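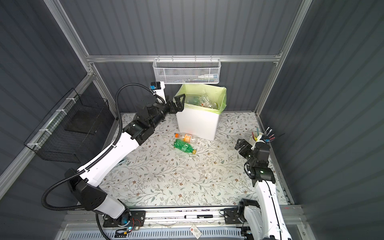
7月12日，台面和垃圾桶

先把今天的事记下来，不然明天又忘得一干二净。上次就是这样，在本子上写了个“桶的问题已解决”，后来翻到这一句的人全跑来问我是什么问题、怎么解决的，我自己也想不起来，只好说反正解决了（其实多半是我把桶挪了个地方）。所以这回啰嗦一点，各位看的时候多担待。

今天主要弄的是围板里那张台子：垃圾桶换袋、收瓶子、两只网篮重新理一遍，顺带把垫子擦了。听起来半个钟头的活，我磨蹭了一上午，中间还去 Pillai 那边借了一次剪刀，聊了会儿天，回来发现剪刀忘了拿，又去一趟。

瓶子的来路没什么好说的，就是大家平时喝完攒下的饮料瓶。我们以前是随手往门口的大桶里一扔，跟纸屑、胶带头、擦过胶的抹布混在一起，收废品的人来了一看就摇头。Tumaini 一直说要单独放，我一直说好好好，拖到今年才真放了一只小桶在台子上。白的，方口，套浅绿色的袋子，靠着后面那块带竖纹的围板。位置刚好在白网篮底下，伸手就到。

桶放在台面上这件事当初是有争议的。有人说桶就该在地上，台面是干活的地方。我的意见是，放地上谁都看不见，看不见就会满，满了就会溢出来，溢出来又没人认。放台子上呢，难看是难看一点，但它就在你眼皮底下，绿袋子又扎眼，想装作没看到都难。现在用下来我觉得还行，就是瓶子塞进去不压扁的话很占地方，没几个就冒尖了。透明瓶子捏成皱巴巴的一团，还能再塞，硬一点的就不行，横着卡在口上，谁也下不去。

橙盖子那只和绿的那只，我今天试了好几种放法。橙盖的是透明瓶身，橙白两色的标；绿的那只盖子偏橘黄，瓶身是很亮的那种绿，躺在花垫子上特别醒目，跟垫子上那些灰绿藤叶放在一起，说实话还挺好看。我本来想规定颜色也分开，绿的归绿的，透明的归透明的，写到一半自己都觉得太麻烦了，划掉。先把瓶子和别的垃圾分开，做到这一步就很好了！

顺手记一下收瓶子的做法，给新来的看：

瓶里有剩的先倒掉，去水池那边倒，别倒在台子旁边的地漏里。
盖子拧松，把瓶子捏扁，再把盖子拧回去。拧回去它就不会自己鼓起来，这一招是 Tumaini 教我的，我以前捏完一松手，啪，又弹回原样，气得不行。
标签不用撕。
碎的塑料膜、封口圈这类小东西也进桶，别留在垫子上。这种透明的小薄片最讨厌，落在花纹上根本看不出来，手一抹才知道有。
瓶口朝哪边无所谓，能放进去就行。

垫子也说两句。这块印藤叶和小花的白垫子是从 Mellach 的尾货里挑的，当时架子上还有一卷纯灰的，我差点就拿了灰的。幸好没拿！灰垫子配灰围板，加上我们这边光线本来就软，往台上一放东西全糊成一片。白底的脏了一眼能看到，擦起来心里有数。花纹嘛，有人嫌像外婆家的桌布，我觉得像外婆家的桌布有什么不好，坐在旁边吃东西都香一点（开玩笑的，台子边上不许吃东西，墙上写着呢）。

擦垫子用温水加一点点洗洁精，拧干的布，顺着一个方向走。别用酒精，上回我在边角上试过一小块，棕色的小花淡了一圈，现在凑近了还能看出来。擦完再用干布过一遍。垫子底下今年还没掀过，我怀疑下面攒了不少碎屑，等哪天人手够了再说，因为掀一次就得把台上所有东西挪开，笔筒也得挪，那只笔筒一碰就天女散花。

说到笔筒。里面塞得太满了，笔、画刷、蓝的粉的红的黄的，还有几支带金属尖的，一根根往外叉着。我今天抽了几支出来在废纸上划，有一半写不出字，可是我一支也没扔。别问，下次一定。画刷倒是都好用，毛有点硬，泡一泡就行。这个先不动，等年底盘东西的时候一起清，12月那次大清理记得把它列进去。

下面讲网篮，这个比桶麻烦。

白的那只是浅长型的，挂在后面的铝横梁上。当初买它就看中它浅，东西放进去一眼到底，不会像深篮子那样翻半天。缺点也是浅，前沿低，高一点的瓶子只能躺着放，站不住。我今天把里面的东西全倒出来过了一遍，又一样一样摆回去，最后都归到偏右那一头了。为什么是右边？没什么道理，我右手拿东西顺。左撇子的同事有意见可以来找我，我给你换到左边去。

篮子后沿是用白色塑料夹子卡在横梁上的，我挨个捏了捏，有一个夹得有点歪，推正了。这种夹子好处是不用工具，想挪位置拔下来就能挪，坏处是时间长了会发脆。备用的夹子放在抽屉里那个写着“杂”的纸盒里，跟螺母混着，找的时候耐心点。以前我们试过拿铁丝绕，绕出来乱七八糟的，每次拆都扎手，后来全剪了。

网眼是细菱形的，积灰，抹布擦不干净，得拿刷子。我用的是一支旧的硬毛画刷，从里往外刷，底下垫张报纸接灰。菱形网有个讨厌的地方，布一蹭就勾丝，勾住了又拽不下来，所以别拿毛巾去擦，听我一句劝。篮子下沿是弯过来的圆边，灰都躲在弯里面，刷头斜着伸进去才刷得到。

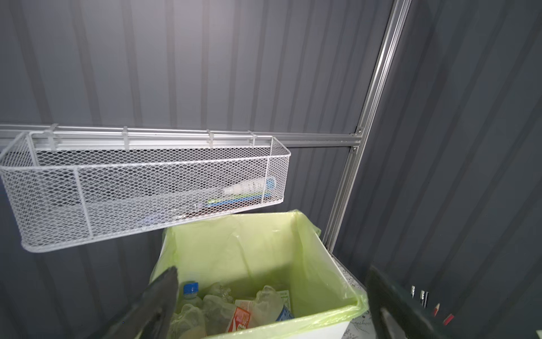

篮子里放什么

这个要定一下规矩，不然它一定会变成第二个“杂”盒。我之前在篮子里找到过一枚扣子、半截蜡烛，还有一张 Posela 的小票，买的是袋子，小票上的字都褪了。

我的想法是白篮子只放台面上要用的小件：小瓶装的东西，细长的小件，不怕掉灰的。小瓶一律躺着，盖子拧紧了再放。盖子没拧紧的后果我在旧本子里写过，那一页到现在还粘着，撕不开，大家可以去瞻仰一下。细长的东西沿着篮底顺着放，别横着卡，一卡住别的就滑不过来了。

不能放的：任何滴答的东西，刀片，吃的，还有手机。手机是我加的，我自己就放过，然后满屋子找手机，还借别人的电话打，结果它在我头顶上响。

太小的东西也不建议，网眼虽然细，可它是网，螺丝垫圈那种迟早从哪儿漏下去，正好漏进桶里，跟瓶子一起走了。真要放就先装小盒。

黑的那只挂在左边，方方正正的，比白的深，用白扎带绑在侧面的梁上。这一只我是打算留给扁平的东西的，托盘、垫片、样板之类。它是绑死的，要换位置得剪扎带，所以当时我和 Tumaini 站在那儿比划了好久才定下来，高一点嫌够不着，低一点又碍事，最后那个高度是他定的，他比我高，我踮一下脚也行吧。扎带头剪过了，有一根剪得斜，尖尖的，手伸过去小心，我回头拿指甲钳修一下。（旁注：指甲钳不在抽屉里。谁拿了？）

黑篮子里面暗，深色的东西放进去跟没有一样。有两次我以为它是空的，伸手一摸才摸到东西。建议往里放深色件的人贴一小截白胶带，省得后面的人以为丢了又去买新的。我们去年就多买了一套样板，到现在还没拆封。

再说围板。竖纹的灰板，灰积在槽里，得用干刷子从上往下一条一条走，很解压，我一条接一条刷完整面后墙才想起水还烧着。铝梁的槽里也有灰，棉签卷一点湿纸巾能掏。转角那个连接件的螺丝我没动，看着是好的，没必要去拧它。以前有位老兄什么螺丝看见了都想紧半圈，最后紧滑丝了一颗，换起来那叫一个费劲。

袋子的事

浅绿色的袋子是 Posela 的，一卷100只，薄，但是够韧，翻边的时候不容易扯破。我之前图便宜买过一次别家的黑袋，套上去里面什么也看不见，满没满全靠猜，还得扒着口往里瞅。浅绿这个好，瓶子在里面透不透得出来另说，至少桶口亮堂堂的，往里看一眼就明白。

套袋的手法：袋口撑开，整个翻到桶沿外面，四个角都要压下去，再把手伸进去把底下的空气赶掉。空气不赶掉，袋底就悬在半中间，装几个瓶子就以为满了。我教了好几个人，人人都说会了，然后下一次去看，袋底还是悬着的。算了，我来套就我来套。

换袋的标准我改一下。原来写的是“满了就换”，太含糊，每个人心里的满都不一样。现在改成：瓶子高过桶沿就换，捏过还高的才算。没捏的瓶子不算数，先捏。

袋子扎口以后拎去后门那个铁架子上，别放在地上，地上的会被人踢到走廊里去。收废品的按袋收，每袋9块，说多不多，攒着买点咖啡还是可以的。上一回的钱我放在茶罐里，里面现在一共40块，谁要是拿去买东西写张条子进去就好。

量桶的时候顺手记个尺寸，我本来是想给它做个盖子的。后来想想又不做了，有盖子大家就懒得掀，瓶子就堆到盖子上面去，门口那个大桶就是这样变成一座山的。不做。这一条谁也别再提了，包括我自己。

瓶子堆在桶前面的问题还在。人嘛，走过来手一松，觉得放到桶跟前就等于放进去了。桶前面垫子上躺着的那几只，每一只距离桶口都只差一点点，真的就差一点点，我看着就来气，又觉得好笑。有的捏了，有的没捏，没捏的那种一碰就滚，滚到边上撞一下又慢慢滚回来。我想过在垫子上用纸胶带贴一条线，线以内不许放瓶子，Tumaini 说贴了也会有人放在线上。他说得对。

还有一只浅蓝色的小托盘，上面带一格一格的深色方块，放在台面左边。它的位置一直没定，按说扁的东西该进黑篮子，可是大家老要用，进进出出也烦。先让它在台面上待着吧，用完推回左边，别压在瓶子下面就行。前面那道铝梁上搁着的黑白记号笔也一样，它不归笔筒管，就放梁上，我写袋子上的日期要用，进了那个笔筒就再也见不着了。
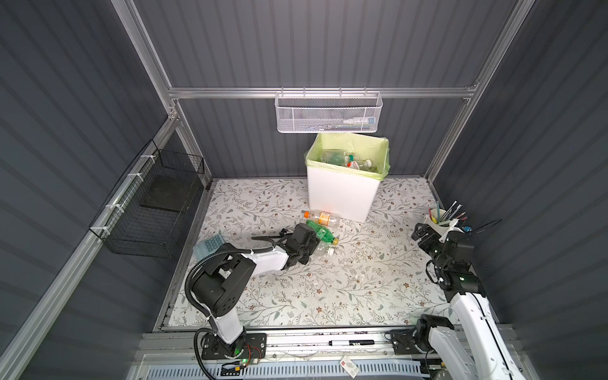

没做完的和要买的

垫子底下没掀，见前面。

笔筒没清，见前面，别催。

旧硬毛刷已经秃得差不多了，刷网篮还能撑一阵，我想再添2支。要扁头的，柄短一点，长柄在篮子里转不开身。Mellach 有，去的时候看看有没有打折的，没有也买。

袋子还剩半卷，暂时不用买。

扎带白的快用完了，黑的还有一大把。黑扎带绑黑篮子其实更好看，可是我偏要白的，黑的绑上去剪的时候看不清，上回差点连篮子的铁丝一起剪。买白的。

剪刀：还给 Pillai 了，已还，他当面点过头的。我们自己那把到底去哪儿了，欢迎提供线索。橙色柄，尖上缺了一小块。

给 Tumaini 留言：你说的那个把白篮子往左挪一点、让桶口正上方空出来的主意，我今天站在那里想了半天，觉得可以试试。现在往桶里塞大瓶子，手背老要蹭到篮子底。不过挪了以后篮子里的东西就得从斜着的方向去够，你先别动，等我在的时候一起弄，夹子我一个人按不住。

另外桶能不能往前拉一点也想一下。靠着后板是整齐，可后面那条缝掉进去过瓶盖，橙的，我拿尺子扒拉出来的，扒拉出来的时候还带出一团灰和一颗不知道哪年的葵花籽。葵花籽这件事我不追究了，台子边上不许吃东西，墙上写着。

下次写本子的人请接着这一页往下写，别另起一页，纸不多了。瓶子的袋数记在最后一页的表里，画“正”字，笔用蓝的。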